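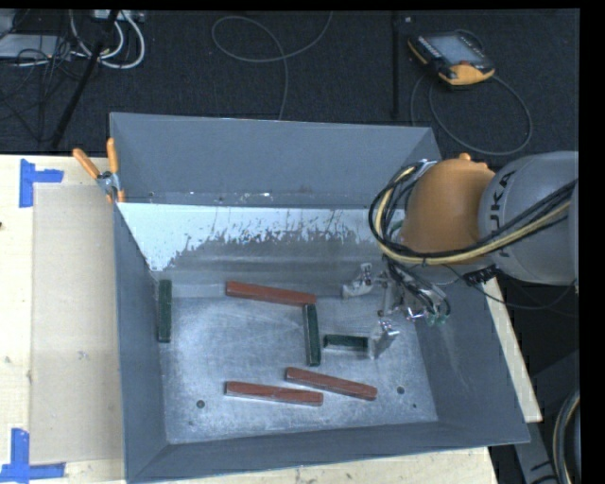

Sorting and picking: what a machine can take over in a small workshop, and what you should still do by hand

Readers write to me often with the same question: can I buy a machine yet that will clear the bench, empty the offcut bin or put the blocks back in the right tray? I run a small repair and toy-making shop with Arash Bahrami, and we have looked at this seriously. My short answer is: some of it, if you prepare the work well.

Picking from a bin. For a person this is the easiest job in the shop. For an arm it is still slow. Blocks that lie apart are usually fine. Blocks that touch each other, or lie against the wall of the bin, are where the fingers have no room to close. If you try it, spread the parts in one layer and use a bin with sloping walls. Straight walls make dead corners.

Watch the shine. Bare metal reflects the lamps, and the camera can take a reflection for a part. Move the lamp before you change any setting. A matte mat helps too, but glue it down, otherwise the gripper will pick up the mat. We learned this in September.

Fix the bin. Two spring clamps on the edge are enough for light parts. Mark the position on the table with blue tape, so that after cleaning you can put everything back where it was. I do the same for my drill press and my sanding box, and it costs nothing.

Keep cables short, but not tight. Leave a loop at the wrist of the arm and check by hand that it does not catch on the rim when the arm goes to the far corner.

Folding, wiping, dishes. Chelsea Stockdale tested a folding machine from Markevell in her laundry room for 4 weeks. Towels came out well. Shirts she folded again herself. For greasy pans I would not wait for a machine — hot water and a little baking soda do it faster.

What does it cost? A used arm was offered to us for 3044 dollars, without gripper and without stand. Our sorting by hand takes around 2 hours in a month. You can do this calculation for your own shop, and please include the floor space.

For now we sort by color into shallow trays, dark ones at the left, and sweep the bin out in the evening. Kanini Swai asked if magnets help with steel screws. Yes, put the magnet inside a plastic bag, then turn the bag inside out over the jar.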